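Fotthorpe Technical College
Hardware Maintenance, Unit 3: Inside the Desktop Tower
Handout for Bench Session 3
Notes: Mali Pugh. Bench supervision: Osian Pugh.

3.1 Scope

This session covers the layout of a tower case and the handling of a 3.5-inch hard drive in a caddy. Processor removal is covered in Unit 4. Leave the CPU socket lever closed throughout.

3.2 Terms

Chassis. The sheet-metal frame to which all parts are fixed. Edges of punched openings can be sharp.

Power supply (PSU). A closed metal box. It converts line voltage to the low DC voltages used by the board and drives. Do not open it under any conditions. The rating label gives maximum output; a typical value for a desktop unit is 500 W.

Motherboard. The main circuit board. It carries the CPU socket, memory slots, expansion slots and drive connectors.

Retention frame. The metal bracket that holds the processor against the socket contacts. Closed by a lever at one side.

Memory slot. A long, narrow connector with a latch at one or both ends. A module is seated only when its latches have closed.

SATA data cable. A thin, flat cable from the board to one drive. Jacket color has no electrical meaning. The connector is keyed and fits one way.

Drive cage. The bracket that receives hard drives, with or without caddies.

Caddy. A tray that holds one drive and slides into the cage. Many have a colored plastic tab for the fingers. By convention on many makes, colored plastic marks a part that can be released without a screwdriver.

3.3 Wire colors on the older supply harness

Yellow: +12 V
Red: +5 V
Orange: +3.3 V
Black: ground

These apply to standard ATX harnesses. Some manufacturers use their own scheme, so confirm with a meter before relying on color. A single red or blue wire elsewhere in the case may be a signal or data lead and is not covered by the table.

3.4 Orientation

The tower is worked on lying on its side, open side up. Locate the PSU first, then the processor, then the memory next to it. Follow the harness from the PSU to the board connector and on toward the drive area. Read any cable labels before unplugging, and copy the text onto the record sheet.

Views of the bench. Compare the memory slots and the route of the harness between views. The views do not share one orientation.
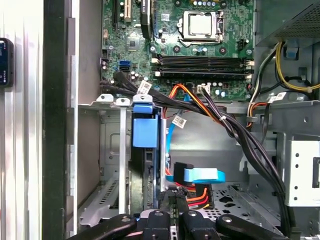
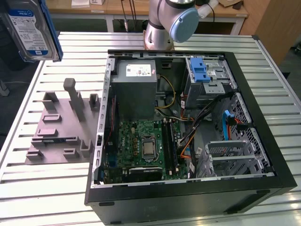

Drive in caddy, blue tab, next to the molded plastic carrier:

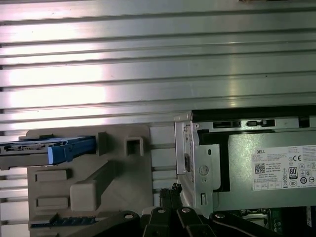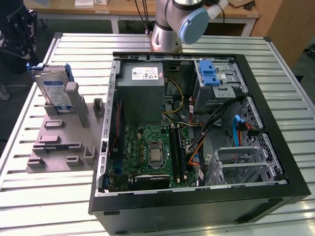 3.5 Procedure: removing a drive

1. Shut down, switch off at the supply, unplug. Press the power button once to drain residual charge.
2. Put on the wrist strap and clip it to bare chassis metal.
3. Disconnect the SATA data and power connectors at the drive. Pull on the connector body only.
4. Release the caddy by its tab and slide it out in a straight line.
5. Set the drive down flat, clear of the table edge.

Refitting is the reverse. Check that no cable is trapped under the cage.

3.6 To hand in

Record sheet, page 17 of the workbook, with labels copied and the harness sketched. Sheets without a sketch are returned unmarked.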